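Desk Power: Strips, Chargers and Adapters

Gallery 4 - Sat 12 April
Text: Stijn De Haan
Editing: Soudabeh Soltani

The accessories drawer at Grakia was sorted for the first time since February. It held power strips, plug adapters, phone chargers and a large number of cables that fit none of them. This page covers the parts that went to the white table for a closer look. The full stock list has 79 lines and is kept separately by Godelieve Leemans.

Sorting was done by function first and by color second. Color is a poor guide to what a part can do, but it does make a strip easy to find under a desk. Pink and turquoise parts are stored in the same bin for now. Wouter Smits has asked for separate bins. Bart Baert has asked for a label on each plug, at the plug end, so that a cord can be traced without pulling it.

Notes on terms used in the captions:

Strip - a body with one or more outlets, with or without its own cord.
Adapter - a small block that goes between a plug and an outlet with a different slot pattern. It changes the shape of the contacts and does not change the voltage.
Charger - a block with wall prongs and a USB outlet. The cable is a separate part and is logged on its own line.

Multi-standard outlets take several plug shapes, but the grip on each shape varies. A plug that can be rocked by hand in a fully seated position goes in the reject box. The same rule applies to adapters. A stack of two adapters is not accepted in any room.

Before a strip goes back on a desk, the load is added up from the rating plates of everything that will be plugged into it. The in-house limit is 2,000 watts per strip, or the figure on the strip itself if that is lower. Heaters and kettles go straight to the wall. Cords are uncoiled before use under load - a tight bundle holds heat.

Storage is simpler. Cords are folded into long loops and tied once, with the plug left outside the bundle. Thin charging cables are coiled loosely and kept out of the strip bin, where they tangle with everything else. Loose adapters go in the shallow tray.
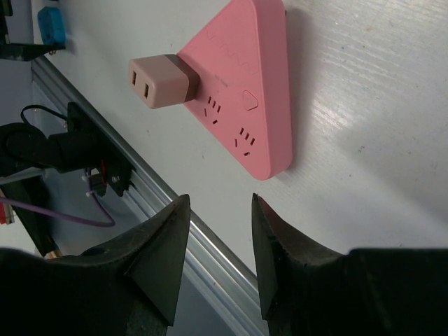 Pink strip, rounded triangle. Beige adapter plugged in at one side, two-slot face outward.

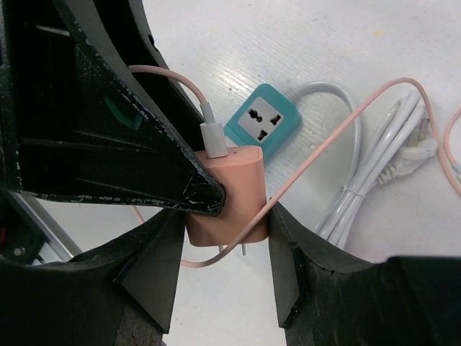
Pink USB charger, white connector in the top face, pale pink cable. Two metal prongs.

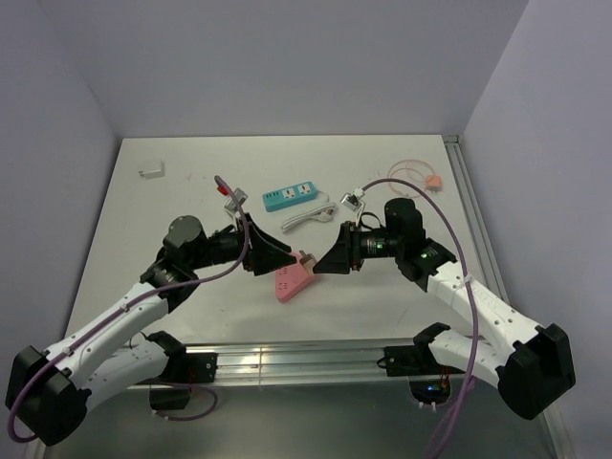 Both strips on the table, pink in front and turquoise farther back.

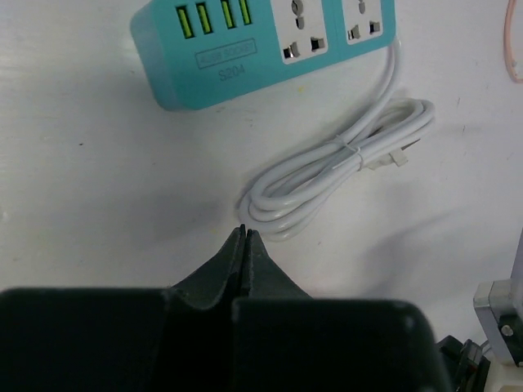 Last picture: turquoise strip, marked S204, with four USB ports. White cord in a tidy bundle.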